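Betthorpe Shared Workshop – Member Forum
Projects > Robotics and Automation
Topic: Two-arm bench cell, progress and request for comment

uzma_rizvi
Posted 12/09/2024
Members are advised that the two-arm cell is now available for supervised trials. The arms are mounted on black aluminum extrusion and clamped to the butcher-block table, so no holes have been drilled in shared furniture. Comments on cable routing and on the choice of practice parts are requested.

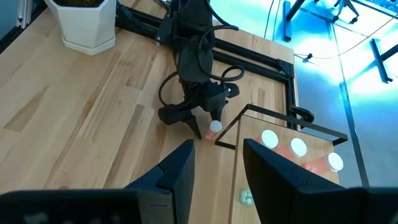

View from the wrist of one arm, with the other gripper at the small white cap.

nollisby_bench
Thank you for the update. I must object to the cable arrangement. The loops on the far arm stand well away from the links, and one hangs near the wrist. A loop of that size will eventually catch on a clamp. I would ask that the cables be sleeved before November.

uzma_rizvi
The concern is noted. The slack is deliberate – the wrist needs it at full rotation. I will fit sleeves on the upper links only.

tullar
I do not agree that sleeves are necessary. My own arm at home has completed 3897 cycles with open loops and no damage. Stiff sleeving added load at the elbow when I tried it, and I removed it after 200 cycles.
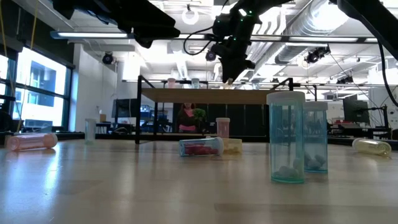 idahosa_k
My question concerns the practice parts. Gripper force should be set separately for each type of container, and the setting should be written on the bench card. A see-through wall gives a depth camera very little to work with, and the teal ones with the gray stone-like pieces at the bottom will not handle like an empty one. I would begin with the upright containers and leave those lying on their sides for a later trial.

nollisby_bench
I would reverse that order. A container on its side shows early whether the approach angle is wrong.

uzma_rizvi
Both orders will be tried and the logs posted in this topic. Force settings will go on the bench card as idahosa_k proposes. Members wishing to book a trial should reply with a preferred time and confirm that they have read the emergency stop procedure.

tullar
Procedure read. Any evening slot is suitable. Please keep the sleeves off the elbow.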